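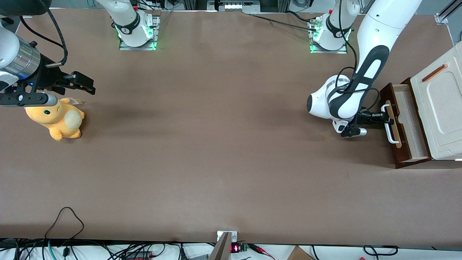 Korkeck Library Writing Circle | Members' Stories | April

The Bell at Promasden
by Lilla Barta

The letter said the bell would ring at 8 in the evening, and Si-eun Ryu had run all the way up from the harbour with one shoe undone because she was not going to miss it, not for supper, not for anything!

Her grandfather was already on the wall outside the chapel with his flask. Woo-jin Ryu had come up at four. He had brought a cushion, two pears, a torch and the good binoculars, though what he thought he would see of a bell through binoculars was anyone's guess.

"You've missed the man with the ladder," he said. "Lovely ladder. Three sections."

"Has it rung?"

"Would I be sitting here like this if it had rung?"

She looked up. The tower at Promasden was a stubby, salt-bitten thing, and for as long as she had been alive there had been pigeons in it and nothing else. The bell had gone down with the ferry Lesero, on its way back from being mended, 143 years ago. Everybody in the village could tell you about it. Children skipped to a rhyme about it. And then last summer A-yeong Han, diving for scallops off the point, had put her hand on something that wasn't rock.

Si-eun had been there when they winched it up, green and furred all over with weed, with a crab in it the size of a saucer. She had thought about that crab quite a lot since.

"Pear?" said her grandfather.

They ate the pears. The lane was filling. The baker had shut early and come up with flour still on his arms, and the whole school choir was there in coats, being told not to climb on things and climbing on them. Someone had hung lanterns along the churchyard hedge and the wind kept blowing them out, and a tall boy went up and down lighting them again, perfectly cheerful, as if he would happily do it until morning.

At ten to eight Digby Faulkner came out of the tower door looking ill.

He was the ringer. He had been the ringer for thirty years, which in Promasden had meant polishing the hook where the rope would have gone. His father had polished it before him. He crossed the grass to the wall and stood in front of Woo-jin with his hands hanging.

"I can't do it," he said. "I've never rung a bell in my life. What if it's horrible?"

"Then it'll be horrible," said Woo-jin, "and we'll all have heard it."

"What if it's cracked? They said in Maillard it might be cracked. They said they couldn't tell without striking it properly, and they didn't like to."

"Sit down, Digby. Have some tea."

Digby sat down and had some tea. Si-eun watched the cup shake. She had always thought of him as one of the big solid things of the village, like the slipway, and it was very odd and rather wonderful to find he could be as frightened as she was before a spelling test.

"I could come up with you," she said. "If you want. I'm not heavy, but I could hold the end."

He looked at her for a bit. Then he looked at her grandfather, who was suddenly very busy with the binoculars.

"There's fifty-one steps," said Digby.

"I've got good legs."

"Do your shoe up, then."

Inside it smelt of candle and pigeon. They climbed with one hand each on the wall, Digby puffing, Si-eun just behind him so that if he fell he would land on somebody. At the top there was a little room with a plank floor and, through a hole in the ceiling, the rope. It was a new rope, with a fat red and white woolly part for holding, and she wanted to put her cheek on it.

Through the slit of the window she could see the lanterns, and past them the sea, going dark blue, with the light on the point turning over it.

"My dad would have liked this," said Digby. "He'd have been sick down the stairs, mind."

He took hold above and she took hold below. Down in the lane somebody began to shush everybody else, and the shushing spread until it was louder than the talking had been, and then it stopped.

"Now?" she said.

"I think so. Yes. Now!"

They pulled. The rope came down much further than she expected and then it went up, and she went up with it, right on to her toes, and for a moment there was only creaking. Then the note came. It was low and rough at the edges and it went straight through the soles of her feet, and every pigeon left in Promasden went out over the roofs at once.

"Again!" shouted her grandfather, from a long way down. "Again!"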